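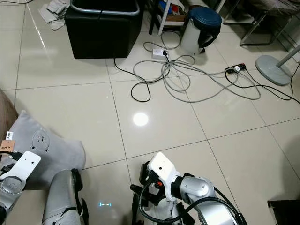 How to write a handover note when your robotics firm changes its boss

I've been through two changes of managing director now, and both times I was the one asked to write the note for customers. The first one was dreadful (mine, I mean, not the director). The second went down rather well, so I'll tell you how I did it.

Start with the name and the date they take over. Ours began "Mechthild Kaufmann takes charge of Grustholm in October" and people could stop reading there if they liked. My first attempt had a whole paragraph on our proud history before you found out who'd got the job!

Next, say what the new person did before, in one sentence. Farhad Bakhtiari, who runs our service desk, read my draft and crossed out four of her old job titles. He was right. I kept the years she spent running the spare parts side at Brikis, as that's the bit our customers would care about.

Then get to what changes for the reader. Will their contact stay the same? Are open orders safe? What about service contracts? If nothing changes, say so plainly – it's the line most people are looking for.

Keep the quote short and let the person say it in their own words. I rang Mechthild, typed while she talked and sent it back for her to check. Ten minutes, much better than anything I'd have made up for her.

Don't forget the outgoing boss. A thank you and a word on where they're going stops the phone ringing.

Mine came to 430 words in the end, down from 700, and I sent it to staff the afternoon before it went to customers. Please do it in that order! The first time round, our fitters heard the news from a customer in Golotberg, and I was still apologising weeks later.

Last job: change the name on the website, the letterhead and the voicemail greeting. I missed the voicemail.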